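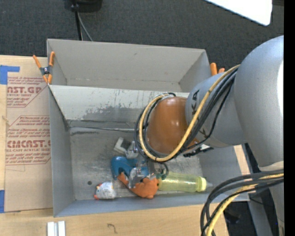
Bataineh

Getting stains and scuffs off a metal storage bin

Metal bins in a garage or shop pick up two kinds of marks. Dark smudges and streaks are mostly grease and metal rubbed off tools and parts. Chalky white stains are usually hard water deposits or the first stage of oxidation on a zinc coating. They need different treatment, so work on them one at a time.

What you need

Dish soap, white vinegar, baking soda, a nylon scrub pad, a soft brush, rags and rubber gloves. Skip steel wool. It leaves bits behind that rust, and it cuts through a galvanized finish.

Step 1. Empty and brush

Take everything out and brush the loose grit toward one corner. If the bin has a folded rim, run the brush along the inside of the fold too. Vacuum up what you can. Grit left on the floor of the bin will scratch it once you start scrubbing.

Step 2. Wash off the grease

Mix a squirt of dish soap into a bucket of warm water. Wipe down the walls first and then the floor. Let the suds sit for three minutes on the dark patches and go over them with the nylon pad. Bins with a drain hole can be rinsed in place over a tray – others have to be tipped out. Change the water when it turns gray.

Step 3. Treat the white stains

Mix one part vinegar with two parts water. Wet a rag with it, press it on the stain for a minute or so and rub gently. Don't leave it longer than that on galvanized metal, as acid eats zinc. Rinse well, then wipe the area with a spoonful of baking soda in a cup of water and rinse again.

Step 4. Dry it fully

Towel it dry, paying attention to corners and seams, and leave it in moving air for 40 minutes before you put anything back.

What won't come off

Scratches and worn spots are in the finish itself and cleaning won't change them. If you see orange rust, sand only that spot with fine paper and touch it up with cold galvanizing paint. I did the floor of one bin in September and the patch is a shade lighter than the rest – it has held up fine.

A rubber liner cut to size cuts down on new scuffs. Lift it out now and then to check that no water is trapped under it.

Last updated 24/11/2024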